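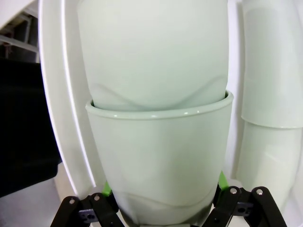
Good morning, and thank you for joining the second part of the Buliner tableware program. My subject is the storage of glazed cups between service periods, a matter on which the Stotberg dining rooms receive more questions than on any other. We hold 3,844 pieces in regular use, and cups account for most of the chips recorded at the March inventory. The usual practice is to stack them, as with the pale green cups on the screen, one set together with another of the same color. Please look at the rolled rim of the front cup. On a tapered form of this kind, the rim is the part staff should check first, with a fingertip as well as by eye.

[Pause. Next slide.]

Our guidance on stacking is short. Cups of one pattern are kept together. A stack is lifted from the lowest cup, never from the top one. If two cups bind, they are set aside for the supervisor — they are not twisted apart at the counter.

Hélène Pelletier has prepared the handout, and page 9 gives the shelf heights for each building. The Skasomine site should use the older table on page 3 until its new cabinets are in place.

[Allow time for the handout to go round.]

Lionel Cheetham will take questions on replacement orders after the break. Requests for the Vuorinen line should carry account code 339 and be sent to him in writing.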